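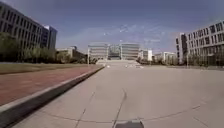

Figure 2. Concrete plaza at the Semine site, looking towards the buildings.

3.2 Where people walk when nothing tells them to

I got interested in open paving after years of studying footpaths, where you mostly learn that people follow the footpath. Big plazas are messier. Liv Rustad and I spent August asking office workers at Semine to sketch their usual walk to the door on a blank plan, and we ended up with 175 sketches we could use (a few more had coffee on them). What I wanted to know was whether the joints in the paving nudge people at all. The concrete there is pale grey and pretty plain, but thin dark joints cut it into large irregular panels, and one of them sweeps round in a long, gentle curve (Figure 2). I'd expected that curve to turn up in the sketches, and it hardly did! Most people drew a straight line to their own door and told us they'd never noticed any pattern in the ground.

Tuva Løken reckons the panels are simply too big to work as a cue, and I'm inclined to agree. When we repeated the exercise at Brunico, where the pavers are small and laid in bands, plenty of the 115 sketches bent along the bands, especially near the corners. Regulars did this less than visitors did. I come back to the visitors in section 3.3, along with the trouble we had getting them to stop and draw.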